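4.2 Closing the gap between plan and perception

The planner in Gelier assumes that the world stays where it was put. Perception assumes nothing of the kind, and most of our engineering time in October went into getting the two on speaking terms. Each object on the table is tracked as a pose with a covariance, and the planner may only request a grasp when that covariance drops below a fixed threshold. If it does not, the arm hovers and looks again, up to 4 times, before handing the object back to the task queue with what the logs politely call a deferral.

Both arms share a single collision model, updated at 40 Hz. Earlier versions kept one model per arm, an arrangement that worked very well until the arms wanted to be in the same place. With the shared model, an arm reserves the swept volume of its next motion, and the other plans around it or waits. Figure 3 shows the simulated cell with one gripper low over the parts and the other held clear – a configuration the planner likes more than we do, as a parked arm does no work.

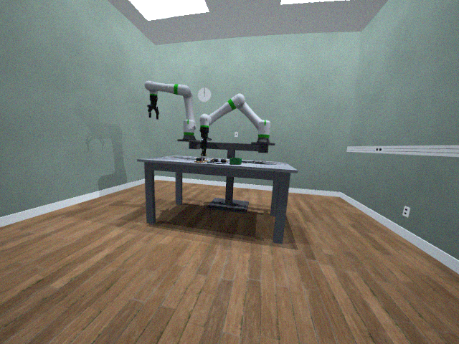 Figure 3. The simulated two-arm cell in Gelier. The right arm's gripper points down near the tabletop; the left arm's gripper is open above the left end of the table.

4.3 Failure cases

We ran 345 episodes with randomized part poses. Almost 40 ended in a deferral, mostly for thin, flat parts, whose depth estimates tended to merge with the tabletop. The tracker would then report, with great confidence, that the part was the table. Raising the threshold made the planner bolder and the results worse.

A second group of failures came from reservations that were never released after an aborted motion. The fix, suggested by Áine Sheehan, was a timeout, and it took less time to write than this paragraph.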